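Print this page | E-mail this page

Fenari Play Center – Play Food and Basket Inspection
Room 2, table station
Period: March
Applies to: woven plastic baskets, hard toy fruit, toy vegetables

1. Basket rim
Check: run a gloved finger over every loop, inside and outside. Reject if a loop is split or has a sharp mold line.
Result: Pass.
Comment: One loop flexes more than the others. No crack found under the lamp. Recheck next month.

2. Basket body
Check: press the strands outward from inside the bowl. Reject if any strand comes away from the base.
Result: Pass.
Comment: None.

3. Openings and finger entrapment
Check: try the probe in the loops and between the strands.
Result: Pass with comment.
Comment: Radu basket, loops accept the small probe and release it freely. The Matton basket held the probe on two tries – withdrawn from use.

4. Toy fruit, surface
Check: wipe, then inspect for flaking paint, dents and open seams. Specks that wipe off are dirt. Specks that stay are recorded and watched.
Result: Pass.
Comment: Painted leaf areas get the most handling. Rub with a white cloth for 30 seconds; color on the cloth is a fail. No color transferred.

5. Toy fruit, size
Check: small parts cylinder, then the 44 mm ring. Anything that passes through either one leaves the room the same day.
Result: Fail, one item.
Comment: Cumico grape, passes the ring. Bagged and tagged. The rest of the Cumico set stays on the shelf.

6. Cleaning
Check: wash baskets in warm water with mild soap, brush between strands, air dry upside down. Do not use the dishwasher – the rims warp.
Result: Done.
Comment: Brush is worn. Replacement ordered.

7. Labels and records
Check: batch number entered in the log for each new item.
Result: Open.
Comment: 3 items without a batch number. Supplier contacted.

Next inspection: April, before the 9 a.m. opening.

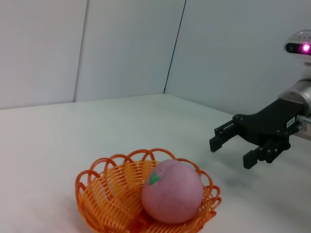 Kha Bùi
Equipment Safety Inspector

Orange woven basket with looped rim, pink toy fruit with painted leaf: covered by items 1 to 4. Return both to the table station after each check. Failed items go in the gray bin in the office, with the tag filled in on both sides.

Print this page | E-mail this page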